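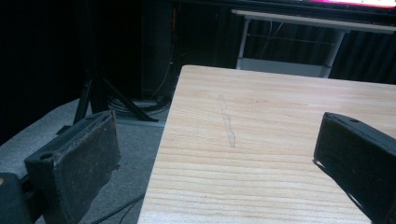 The Long Goodbye to the Dining Table

The dining table I grew up with seated eight, weighed as much as a small ute and was used for dinner perhaps four times a year. The rest of the time it held the mail. It held the school forms, the fruit nobody had chosen, a sewing machine under a tea towel and, for most of one winter, a carburettor on newspaper. On Christmas Eve the lot was swept into washing baskets and carried to my parents' bedroom, where it stayed until the following Easter.

I mention this because I have just spent 2,745 dollars on a dining table of my own, and I would like it understood that I knew exactly what I was doing.

The dining table is supposed to be dying. Every couple of years a property writer announces the funeral, usually in April when the auctions are slow, and points to the new apartments where the kitchen bench now runs halfway to the balcony and there's a space marked "meals" on the plan that would comfortably fit a cat. When I was looking at units in Drarnencombe, I was shown one where the agent described a ledge as "flexible dining". It was flexible in that you could eat at it or hang your keys above it, and you would want to settle on one early.

And yet people go on buying tables. I went to Wumus on a Saturday, at eleven in the morning, which is the hour when couples who have been happy all week go to find out what they think of each other's taste. Wumus occupies an old tyre warehouse out past the ring road and has 36 dining tables on the floor, according to the sign over the door. Each has its own little rug and its own bowl of wicker balls. I have never been to a house with a bowl of wicker balls. I assume they are passed from showroom to showroom, like cathedral relics.

The tables have names. This is a recent development. My parents' table was called the table, but at Wumus you may choose between the Agarwal, which extends, and the Osov, which doesn't but has a more serious expression. The Agarwal is aimed at people who believe they will one day have twelve to lunch. The leaf slides out from underneath on a set of runners, and every person in the shop who tried it did the same thing: pulled it out, said "ooh", and then couldn't get it back in. There was a staff member whose whole morning seemed to consist of walking over and giving it a shove with her hip.

I sat at the Osov. I put my elbows on it. I mimed, with some dignity, the eating of soup. A man at the next table was doing likewise, and we nodded at each other like two blokes at adjoining urinals.

What you discover, sitting at a table in a shop with no dinner on it, is how little dinner has to do with the decision. I was thinking about my tax. I was thinking about where the laptop would go, and whether there was a power point on that wall, and if you could do a jigsaw at one end and still open the paper at the other.

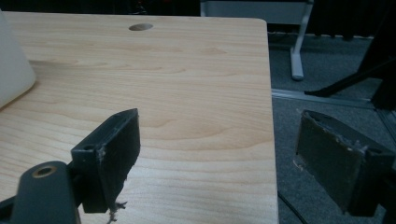
The historians of domestic life will tell you that a room set aside for eating was always a bit of a swank anyway. For most of the past, most people ate where they worked, at a board on trestles that got put away when somebody needed the floor. "Board" survives in bed and board, and in the board of directors, who at least still get lunch. The fixed table in its own room was something you had once you could afford to leave a room idle, and the formal dining room of our grandparents' time was largely an imitation of that, with a sideboard full of glasses for a sherry crowd that never arrived.

So the table covered in paperwork is hardly a sign of decline. It has gone back to its old job. The years when it stood polished and bare under a doily were the odd ones.

I put this theory to my household, which consists of one other adult and a teenager, and was told that it was very interesting and could I please move my receipts.

We bought the Osov. Delivery was another 224 dollars, a figure I queried and then stopped querying when I saw the stairs. It came up in two pieces on a grey morning, along with an allen key of the softest metal known to science, and for the first evening we ate at it properly, with a jug of water and the good placemats. The conversation was a little stilted. We kept our forearms off the surface. The teenager asked if we were about to be told something.

By the second week there was a colander on it. Then a library book, a phone charger and the rates notice, and after those a bike pump that has no business being indoors. I've been told the timber will mark, and to use a coaster, and to wipe it down with a barely damp cloth in the direction of the grain. I do this faithfully to the part I can reach.

We had people over in the winter, six of us, pasta and a cheap red. At five o'clock I got out the washing basket and swept everything in, and carried it down the hall to the bedroom, where I had to step over it to find my shoes.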